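June, evening

Second session on the template change. The blog has run on Skoltgate since I set it up, and the old theme has now been patched so many times that I no longer know which rules in the stylesheet do anything. The replacement is Cabello, a two-column theme with the sidebar on the right. Installed it on the test copy first. The live site stays as it is until the post pages are sorted.

Backup done before anything else: theme file, widget settings, full export of posts. The export holds 209 posts, which matches the dashboard. Comments are in the same file. Drafts are not, so I copied those by hand into text files.

Cabello loads without errors. The menu came across intact. The label list did not, and has to be rebuilt as a new widget, as the theme uses its own name for that section and drops anything it does not recognise. Same story with the archive list. I have written the section names down inside the theme file as comments this time.

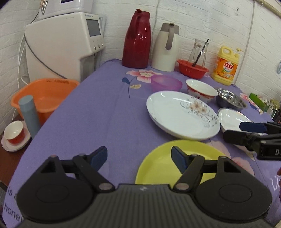
The larger fault is the thumbnails. The theme takes the first picture in each post and asks for a square copy 90 pixels wide. Posts where the first picture is hosted on Zever return nothing, and the home page shows a grey box. The address Zever gives out has the size written into the middle of it, and the script only looks for a size at the end. I changed the pattern to match either position. It now works for newer posts. The oldest ones use a different form of address again and still fail.

Tried lazy loading switched off, no difference. Switched it back on.

Line length on post pages is too wide on the big screen. Set a maximum on the text column and left the pictures free to run to the full width. Captions then sat at the left edge of the picture and looked detached from it, so the captions got the same maximum and a small indent. Acceptable.

Put a question about the old addresses on the Cabello support page at lunch and had one answer by the time I sat down again.

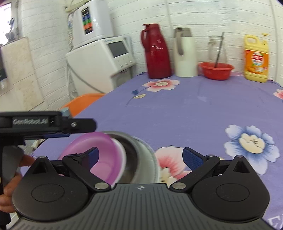

Rireck wrote that the pattern is the wrong place to fix it, and that the theme has a fallback field in the post settings which takes any picture address and skips the script altogether. It has to be filled in post by post, but it survives a theme update and an edited script does not.

Fair point about updates. I had not allowed for that. Tested the field on 5 of the failing posts and all of them show a thumbnail now. Kept my change to the script for the moment, with a note of the line it sits on, so that it can be put back after an update if needed.

Still open: the search box overlaps the menu on a narrow phone screen, and the footer has 2 copyright lines, one mine and one from the theme. The date format is American in the comments and British everywhere else. I could not find the setting for it. Will look in the language section of the theme file tomorrow before touching the live site.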